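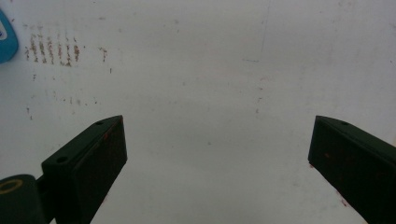
Neighbors > Food > Conversations

6 min read

Leokadia Szewczyk starts her rye sourdough at a quarter to five in the morning, and she would like it understood that she doesn't consider this early. "My mother was up at three," she told me, pouring a second cup of coffee I hadn't asked for but was very glad to have. "Five is when the lazy people bake."

She has run the Lis bakery in Itholm for 36 years, first with her husband and then, after he retired to his tomatoes, with her nephew Zbigniew Kołodziej, who handles the wheat breads and the ordering and anything that involves a computer. I'd come to talk about rye, and we did get there eventually, but first we had to go through the weather, the price of butter, and a long story about a wedding cake that rode to Zullero on somebody's lap (it arrived fine, and the marriage is doing well too).

The starter lives in a crock by the back window and gets fed twice a day. Leokadia brought it with her when she took over the shop, and she is less sentimental about it than I expected. "People ask me how old it is, like it's a grandfather," she said. "It's flour and water. If it died I would cry for one afternoon and then I would make another one."

What she does care about is time. Her rye dough ferments slowly, in a cool corner, and then the baked loaves sit wrapped in cloth for a full day before anyone is allowed to cut one. Customers used to argue with her about it. They wanted warm bread, and she would tell them to go and buy a roll.

"Warm rye is glue," she said, very firmly. "You cut it, the knife comes out dirty, you think I'm a bad baker. Tomorrow you cut it and you think I'm a genius. Same loaf!"

Zbigniew came in around this point with a tray of poppy seed buns and stayed to disagree with her, which I gather is a regular part of the day. He thinks a little white flour makes the rye easier for people who didn't grow up with it, and in July he talked her into selling a lighter version they call the Nullotik, after the street where she was born. She let him do it on the condition that she didn't have to eat any.

"She eats it," Zbigniew said. "She has it with honey, when I'm out on deliveries."

Leokadia looked out the window for a while. "The honey is good," she said.

I asked whether she had advice for anyone trying rye at home, and she thought about it longer than any other question. Use wet hands, she said, and don't knead it the way you would a white dough, just stir it until there's no dry flour left and then leave it alone. Expect it to be sticky. Her own first 2 loaves went to the neighbor's pigs, and she remembers being quite proud that the pigs finished them.

She sent me home with half a loaf from the day before and a jar of the starter with a rubber band around it. I fed it that evening, and it had climbed past the band by breakfast.

1153 shares
5 comments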